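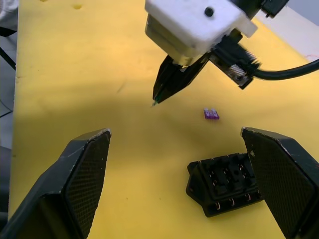
Section 7: Filling the fuse box on the bench

Now for the fun part! Up to this point you've been reading and sorting, and from here on you get to put real fuses into a real box. The Tilis bench kit is a lovely way to learn this job, as you can see every slot from above and take your time without lying on your back under a dashboard.

Before you start

Cover the bench with something soft and plain. Yellow is our favourite colour for this, since black plastic and small bright fuses both show up against it so well (a fuse dropped on a dark workbench can vanish for the rest of the afternoon). Leave a good stretch of clear space between the fuse box and your spare parts.

Keep the fuse box disconnected from any battery or power supply for the whole of this section.

CAUTION: The metal terminals along the edge of the box bend easily. Never lean on them, and don't rest the box on its terminal side.

Fitting the fuses

1. Set the fuse box down with its slots facing up. Turn it to whatever angle suits your hand. It doesn't have to sit square to the bench.

2. Open the Canis slot chart at the back of this guide and find the row you want to fill. Start with one row and finish it before you go on to the next.

3. Take out one fuse and lay it flat on the bench cover. Check both blades. They should be straight, clean and side by side.

4. Read the rating printed on the fuse and compare it with the chart. Go by the printed number every time. Colour is a great help for sorting, but shades can differ from one maker to another.

5. Pick up the fuse by its plastic body and hold it over the slot with the blades pointing down.

6. Lower it until both blades have entered, then press evenly with one finger. You'll feel it settle, and it's a very satisfying feeling!

7. Tick the slot off on your chart.

NOTE: If a fuse won't go in, lift it straight out and look at the blades again. Rocking it from side to side can spread the contacts inside the slot.

Setting up the holding block

Small pieces behave much better when they have somewhere to stand. A stepped block is ideal, with the back row raised so you can reach over the front one without knocking anything.

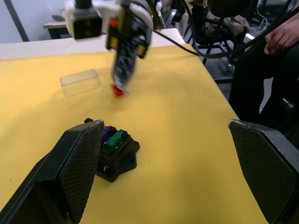

Keep a clear plastic box on the bench too, for anything you've checked and set aside. See-through sides let you spot a stray piece straight away, and the box can lie on its side while you work if you find it easier to reach into.

Packing up

Put leftover fuses back in their labelled Prulter bags, one rating to a bag. Lift the bench cover by its corners last of all, and check the folds for strays. Spare slot charts can be ordered as part number 226.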